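Search the tracker Go Advanced

Ticket 59: Garment folding episodes rejected for "rule 4, fingers not parallel at start"
Project: Cloltusmont household set
Status: Resolved (grudgingly)
Opened by: Jeltamthorpe site
Handled by: Ashok Awasthi

Reported

Checker is throwing out bedroom folding episodes in batches. Latest batch was 30 episodes, of which 10 came back with the rule 4 flag. The operators say they are doing what the practice sheet tells them. The practice sheet, when I looked, was the old one, and had a tea ring on it.

Rule 4 for anyone who hasn't got it to hand: both grippers must start with fingers parallel and unloaded, held still until the tone, then move. Rule 5 says the garment being worked must be laid out flat before the tone. Nothing in either rule says what to do with the rest of the laundry, and the rest of the laundry turned out to be most of this ticket.

Log, May

09:10 – Asked Jeltamthorpe to confirm firmware on both units. Same version. Asked again with the word "both" in capitals. Same version, and a slightly cooler tone.

09:40 – Ran the checker by hand on one rejected episode. It reads the finger gap at the first sample after the tone. Gap was fine. It then reads the gap again a moment later, and by then the operator is already on the shirt. Rule 4 has no opinion about that second reading. Whoever wrote the checker evidently did.

10:25 – Pulled a mid-episode view to see how the site actually sets up. White shirt lifted off the quilted bedspread with one unit, the other unit's fingers standing parallel and close together. I have no complaint about the handling. My complaint, if I'm allowed one, is the heaps of clothes sharing the bed with the task. The sheet says "a clear working area" and leaves the reader to decide how clear.

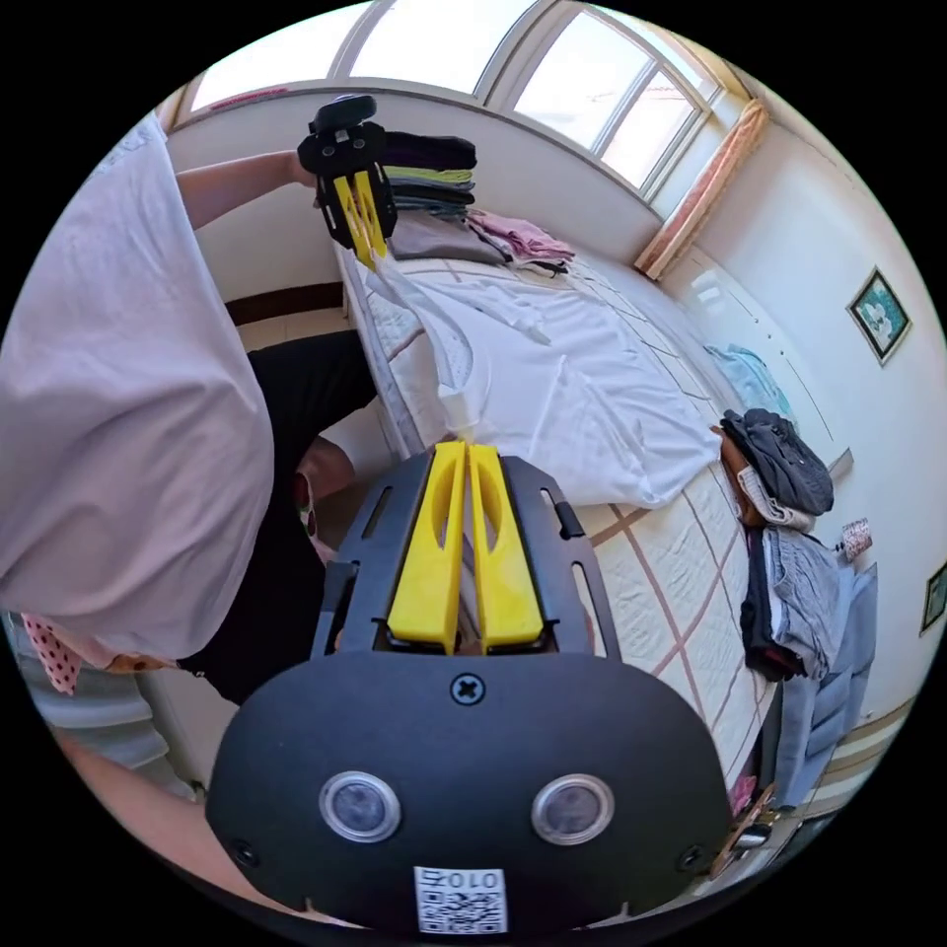
11:15 – Compared with the Trumwood site, which has had no rule 4 flags at all. Trumwood holds still after the tone for a good long breath. Asked why. "Ikeda procedure," they said, meaning the setup note that came with the Ikeda mounts, which Jeltamthorpe was never sent. I was never sent it either, and I maintain the document list.

11:50 – Got the note. One page. Line two: "After tone, hold until tone ends." The tone has an end. Jeltamthorpe had been moving at the start of it, which is what our own rule tells them to do.

13:30 – Asked Jeltamthorpe to record a few with the hold added. All passed. Asked them to record one without it, to be sure. Flagged at once. They asked whether that one counted towards their total. It does not.

Fix

1. Rule 4 now reads "held still until the tone has ended". Please bin the old sheet, tea ring and all.

2. Checker's second reading is moved to the end of the tone, so it tests the rule as written.

3. Rule 5 gains a sentence: clothes waiting to be folded, or already folded, may stay on the bed if they don't touch the garment being worked. I'd like it tidier. The point of a household set is that it has households in it, so I was outvoted.

4. The 10 flagged episodes to be run again through the new checker before anyone re-records a thing.

Still open

The hold is easy to forget with a shirt in front of you. A second, shorter tone has been suggested. I would sooner not own a ticket about two tones – but if someone raises it, please give it a number of its own and leave this one to rest.

Closing. Reopen only with an episode attached.

4 comments · 0 shares

Related tickets
Tone too quiet over washing machine
Practice sheet: which version is current?
Definition of "flat" (socks)
Trumwood: finger pads, when to replace
Document list missing Ikeda setup note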